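The arm at Simard's Wimham workshop gets its morning check before anyone has made tea. Darlene Vachon wipes the wrist camera with a dry lens cloth, looks along the cable for kinks, and sends the arm to its home position.

She has looked after the cell for 6 years. It is a small one: a single arm, a gripper, and a table where it practises picking up kitchenware. The software, Dindwood, came with the arm. The mount for the camera did not, and it has been the source of most of her repairs.

"It used to be held by 2 screws and they worked loose," she says. "You'd lose a millimetre over a morning and think the gripper was at fault."

The new bracket, made by Loltis, went on in September. Since then she has logged 14 recalibrations, against some 199 in the year before.

After the home position comes the table view. Vachon moves the arm out over the work surface and checks the picture from the wrist on her screen. She wants the grain of the wood to be sharp, and she wants a bowl's rim to stand out clearly from the tabletop.

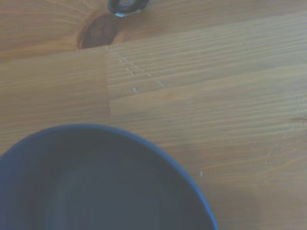 If the colours look washed out she cleans the lens again, then tries the exposure. Only after that does she touch the calibration file. Her colleague Candela Valcárcel keeps the old versions on a separate drive, each with a note of what was changed.

The gripper pads come next. Vachon swaps them in pairs, even when one still looks good, and writes the date on the bag of used ones.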